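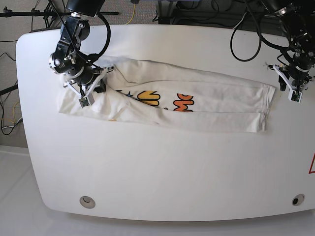
Long white garment under the right gripper, left gripper clear of the cloth.

Equipment Planning Board > Capital Requests > Folding station, second bench

D_Wongsuwan
Colleagues are invited to comment on the draft request for a second two-arm folding bench at Lornlow. The draft allows $3000 for consumables and spares, to be held apart from the purchase of the arms. Submissions close at noon on Monday. Please confine remarks to the budget lines; the choice of garments will be dealt with in its own thread.

a.farquharson
I support the request in principle. I do not support the spares line as drafted. It treats fingers, fingertips and cabling as a single item, and they do not wear at the same rate. I would ask that fingertips be listed separately, with a unit price from Brophy.

Q_Shboul
The cabling allowance also needs attention. Our present arrangement relies on loops hanging from the upper part of the arms, and the draft makes no provision for guides or a proper tray behind the table. I would prefer to see this costed now and not recovered from the maintenance vote in December.

zvasconcelos
With respect to Alasdair's point, the pads should be specified by the fabric they are expected to hold. A thin pinched fold of pale cloth asks something different of a pad than a thick stack of hems does.

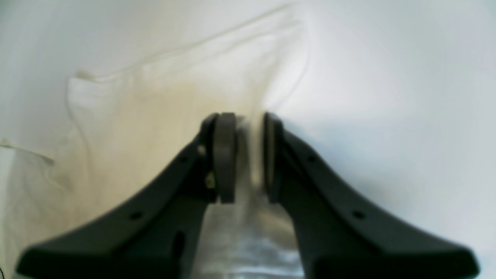
For that reason I recommend we price two pad types from the outset and keep a full set of each on the shelf. Warkel quotes $119 a set. The dark curved fingers can stay on the existing order code.

a.farquharson
I cannot agree to two types before we have wear records for one. The Brurton site standardized on a single pad and its reorders are far simpler to reconcile.

zvasconcelos
Brurton handles towels only. The comparison is of limited value.

D.Kanagaratnam
Has the table itself been included? I can find the arms and the stand in the draft but no work surface. If the intention is to reuse a desk from stores, the draft should say so and the measurements should be attached.

D_Wongsuwan
Debashish, thank you, that was an omission. A table will be added under furniture. Fingertips and cable management will become separate lines. The question of pad types remains open, and I would ask Alasdair and Zuleica each to lodge a short costing before the deadline.

Q_Shboul
Noted. I will forward the tray quotation this afternoon.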